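Progress report for Hollirer, small grants
The Wedska seed library, report 2 of 3
09/03/2020

Hi Fitzgerald,

I'm writing this with dirt still under my nails, so forgive the tone! You asked for a plain account of how the money is going, and I'd say it's going well, with one real headache (see the germination part).

The big news is that people are bringing seed back. When I wrote the grant I figured we'd be giving packets away for a whole year before anybody returned one, and we've had 17 households return seed already - mostly beans and lettuce, plus a lovely dark poppy from over in Rosenthal. I've been cleaning it in the evenings with a kitchen sieve and a hair dryer on the cool setting, and it works better than the screens I'd priced out. So that line of the budget is still unspent, and I'd like to talk about moving it to envelopes.

Storage is sorted out too. We went with cardboard drawers over the metal cabinet in my first budget, and the difference in price paid for a good chunk of the labels.

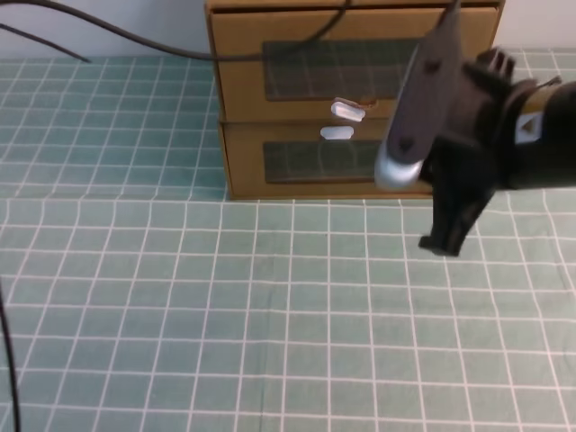
Two-drawer cardboard unit, white oval handles.

Beans and peas go in the bottom, everything small goes on top, and the tomatoes are filed by color until I come up with something smarter. Each packet gets the plant name, the year and the street it grew on. I dropped the Latin names after two people told me they found them off-putting.

Now the headache. I tested the donated carrot seed on damp paper towels and only 3 out of 15 came up. Carrot seed doesn't keep long, I know, but that's poor, and I don't want a first-time gardener blaming herself for it. I've pulled the whole batch and ordered fresh from Drullia, paid out of the contingency. 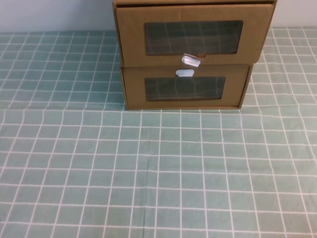
Gergely Csizmadia thinks we should go further and stop accepting carrot, onion and parsnip altogether, and stick to crops that beginners can save without a lot of fuss. I'm leaning his way, though I'd hate to lose the onions - they're the ones people ask me for.

The talks have been outdoors and short. The bean one went great, and the squash one got rained on and turned into a long chat under a porch, so I'm counting it anyway.

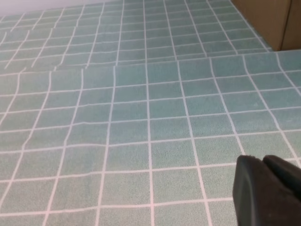

What's next

In October I'll run the garlic swap, finish typing up the borrowing cards and test the lettuce. I'd also like to print a one-page guide to drying seed at home, if you're happy for the sieve money to cover it. Let me know about that and the envelopes when you get a minute, and I'll send the receipts in one bundle with the last report.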